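Imon Bin Set

Contents, layout and terms of use. Last updated June 2, 2022.

Imon is a set of 2,288 still pictures of household items in a deep metal bin. Theresia Tanner put the item list together at Randthorpe in May. There are 60 item types in all – mostly small tools, cloths and packaging.

The bin is grey metal with an open top and tall, flared sides, and it stands on a light wooden tabletop. The floor is scuffed and reflects light in patches, so expect some glare.
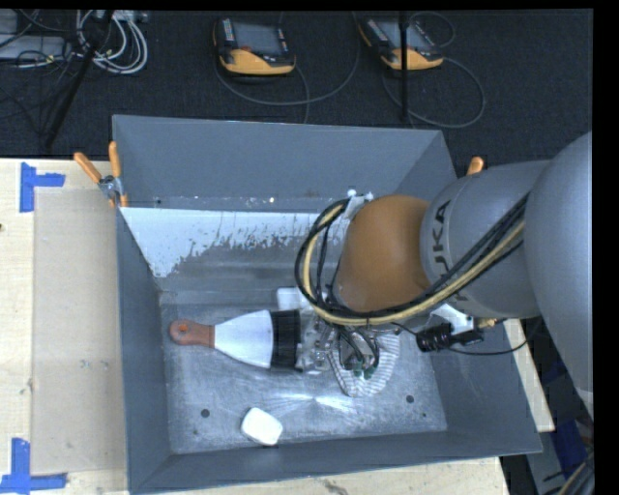

Grey bin with a paddle-shaped tool and a striped cloth-like item.

Files are sorted into 7 folders by item group. Each folder has a plain text list giving the item name, group and picture number. Names are in lower case with no spaces. Items that overlap are listed separately.

The test split is 400 pictures, named in test.txt. Please keep these out of training.

Known problems: labels for cloths are less exact than the rest – folded edges were hard to trace.

Free for research and teaching. Please credit Randthorpe.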